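Section 4. Bringing the Two-Arm Table Station into Your Working Day

If you have come straight from Section 3, your Guten station is bolted down, powered and has passed its first homing run, so the noisy part is over. What follows is for the people who will stand beside it every day. We wrote it after a long spring at the Trolwood site, where the crew on the plating tables had many good questions that our old manual did not answer, and we have tried to put the answers in the order you will want them.

4.1 Who does what now

Before the station came in, a person on the plating table did everything: fetched the dishes, set them out, moved each piece by hand and wiped down between rounds. With the station running, the arms take over the moving of pieces between the table and the dishes. Setting out, checking and deciding when something looks wrong stay with you. Most people find that their hands are less tired at the end of a shift and their eyes a little more so, and we would ask supervisors to plan for that.

Note: Please do not give one operator two stations during the first 17 shifts. It looks possible on paper, and it makes for a miserable afternoon.

4.2 Before the first round

1. Turn the key on the Pesport control box to HOLD. The amber lamp comes on and stays on.

2. Walk once around the table. You are looking for cables that have slipped out of their clips, a stool left inside the marked floor line, or a cloth somebody put down for a minute.

3. Wipe the tabletop and let it dry. A damp patch can shine under the ceiling lights and confuse the station about where a dish ends.

4. Open the round counter on the screen and write the number in the shift book. The finger pads are due for inspection every 1,000 rounds and for replacement at 3,000, whichever crew happens to be on. If the number is close, change them now while the table is clear – it takes a few minutes and saves stopping later.

Caution: Never reach between the grippers while the lamp is green, even when both arms are still. An arm that is waiting looks exactly like an arm that has finished.

4.3 Setting the table

5. Put out the dishes for your layout. You do not have to measure anything. The station looks at the table afresh at the start of every round, so a bowl that sits a little to the left of where it sat in the morning is perfectly fine.

6. Keep the dishes apart from one another, with enough bare table between them for your flat hand. Woven mats are welcome under the bowls, as long as they lie flat.

7. Set out the practice pieces. New crews always start with donuts and should stay with them until everyone has had a turn at the key. They may sit in a dish or straight on the wood, and it is good to have some of each.

8. Step back behind the floor line and look at the whole table the way you would look at a place setting at home. If something bothers you, fix it now.

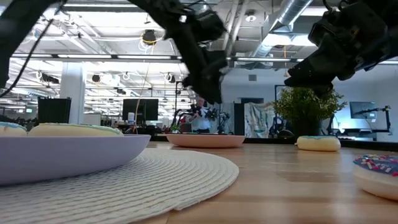 4.4 Running and stopping a round

9. Say "starting" out loud, even if you think you are alone. The habit came from the Ševčík bakery crew, who were using it long before we thought to write it down, and we have since made it part of the training.

10. Turn the key to RUN. The lamp goes green and the arms begin after a short pause.

11. Watch the first round from beginning to end. After that you may prepare the next set of dishes at the side bench, keeping the table in view.

12. To stop, press the yellow pad once. The arms hold where they are. Turn the key back to HOLD before you go near the table.

Note: Stopping a round is never counted against an operator. The log keeps the time of the stop and leaves out the name, and we ask supervisors to leave it that way. People who worry about the log tend to press the pad late.

4.5 Handing over to the next shift

13. Write down any piece the station dropped or left behind, along with the dish it was meant for. Level 2 service staff read these notes every month.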